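Course: Building a Pair of Hand-Held Grippers in the Shared Workshop
Handout 4: Practice with cloth
Markby Open Workshop, January 29, 2022

In the last handout we finished the wiring of both Flostlow grippers and closed the housings. Today we use them on cloth. Please read the whole page before you start, and keep Handout 3 near you for the cable connections.

4.1 Preparing the table

Take shirts of different colors from the practice box. Lay them flat, one partly over the other, so that the edges of each color can be found easily in the recording. Clear the space where your hands will move. Cables go down at the side of the table and never across the cloth.

One person can hold both tools, but for the first exercise it is easier when two people work together and speak before each move.
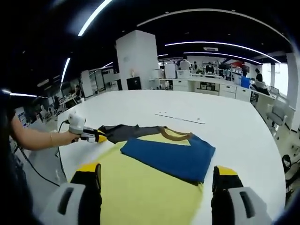 Figure 4.1. One gripper open over the cloth, the other holding the end of the gray sleeve.

4.2 Closing on a fold

A flat shirt is difficult for stiff fingers. The yellow tips slide over it if you come from too high. Lower the tool until both tips touch the cloth, then close slowly, so that a small fold rises between the pads. Stop when the fold is held. More force does not help, and in the Baran version of the finger it bends the pad outward.

The second gripper should wait open, near the cloth, until you need it. Do not let its fingers rest on the shirt, or the fold will be pulled to one side.

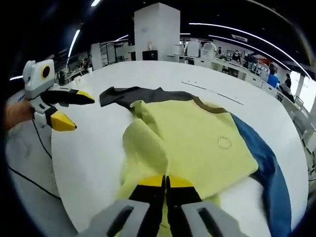
Photo: Markby Open Workshop / Busen project

Look at your own fold from the side before you lift. If only one layer is between the pads, open and begin again. With a sleeve that is doubled over, you must decide first if you want one layer or both, and write this in the log.

4.3 Recording

Make 20 closings for each pair of tools. The complete Busen set has 300 for this exercise, and every group adds to it. Write the finger reading when open and again when closed on the fold. In our test, the values were 3,203 open and 3,068 closed. Yours will be different if you changed the spring.

4.4 For next time

Bring the log sheet and one spare set of pads. We will cut new tips and compare them with the old ones on the same shirts.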